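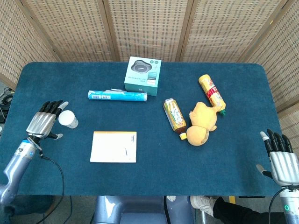
19 Jun 2026

I spent most of this week on the budget for next year. The hands are the part I keep going back to. Irnasia quoted us 2,696 per hand, wrist cable included, and we need a spare pair. Viorica wants three spares. I think two is enough if we also keep a box of fingers, as those wear out first.

The rest is small. Felt for the table gets replaced every 4 months. Props cost next to nothing – paper cups, drink bottles, notepads, a plush toy or two – but they need their own line, or they end up on my card again.

Lead time worries me more than price. Kravets says 20 working days for a forearm, and last December it took twice that. I'm now planning as if everything arrives late.

Still open: whether to pay Stulance for the service contract. Ifeanyi thinks we can do the repairs in house. He did the last one in an afternoon, so I'm leaning his way. I'll ask for their price again on Monday.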